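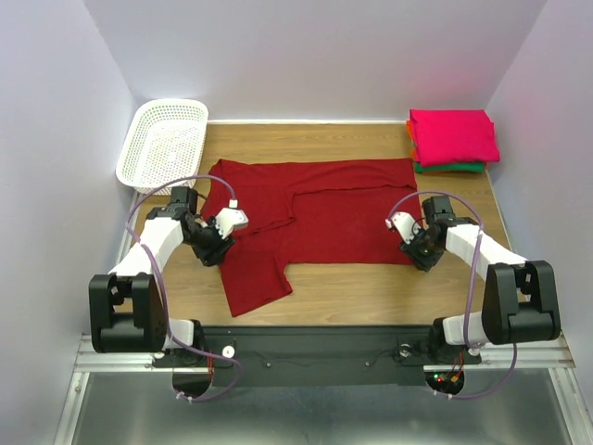 Hoteo Clothing Exchange: progress report to the Uvton Fund
Covering the period through January
Prepared by Casimiro Figueroa, project coordinator

Summary

We are halfway through the grant and I'm happy to say the exchange is busier than we dared put in the application. As of the end of January we have passed on 1398 pieces of clothing to families in Hoteo and the streets on the Toledo side of the river. The target for the whole grant was 800. We had a slow first month (more on that below), and then the school coats went out and word got around fast.

What the grant has paid for so far

Rent on the Grastorero Street storefront, paid through spring.
Two used sewing machines and one serger, serviced before we took them.
Thread, zippers, buttons, interfacing and a lot of elastic.
Shelving for the back room.
Telmo Cifuentes's hours as repair lead.

The shelving came in $400 under the quote. With your okay by email, we moved that money to the repair supplies line, and most of it has gone to zippers. Winter coats are mostly fine except for the zipper, and a good heavy zipper costs more than I would have guessed before I started this job!

Intake and sorting

Donations come in through the side door on Grastorero Street, mornings only. We tried all-day drop-off at first and gave it up after three weeks. Bags piled up in the hallway, the front desk couldn't see who was coming in, and sorting ran past closing every night. Mornings work much better. Everything is checked for stains, holes, missing buttons and worn elastic, then goes to the floor, to repair, or to the textile recycler. We're sending less to recycling than we planned for, and the reason is the repair table.

Repair evenings

This is the part I most want to tell you about. Telmo runs them from 6 to 8 pm, and they've grown from a handful of people fixing their own hems to a full room. Folks bring something from home, learn to fix it, and then very often stay to fix a piece off our rack. A group of high school students has started coming for the machine time (they are making bags out of jeans past saving, and the bags are good). One grandmother taught the whole room how to darn a sock heel properly, and now there is a darning corner with its own lamp.

We had planned to stop the evenings over the holidays. People asked us not to, so we only skipped one.

School coat drive

All four elementary schools took part. The school offices sent us sizes without names, we filled the bags, and the offices handed them out, so no child had to come pick up a coat in front of classmates. Sizes 10 to 14 ran short. We put a call out through the library newsletter and filled the gap before the first hard freeze.

What hasn't gone well

The opening month was quiet because our sign permit was delayed and the storefront looked closed. Our intake log was on paper until October, and it took me far too long to type it up. Baby clothes are coming in faster than they go out, and I've started calling the clinics to see who can use them. Men's work pants are the other way around: they're gone the day we hang them up.

The serger has been in the shop once. It's back and sewing fine.

Next six months

Start a second repair evening, aimed at beginners.
Hold a spring swap in the Hoteo school gym, date to be set with the district.
Find a steady source of men's pants and work shirts.
Train two more people to run intake so that mornings don't depend on me.

Budget

Spending is on track apart from the shelving change described above. The full ledger is attached with receipts. We don't expect to ask for any further changes before the final report, though if the second repair evening fills up I may write to you about Telmo's hours.

Come by at 6 some evening if you're in town. Bring something with a hole in it.

Casimiro Figueroa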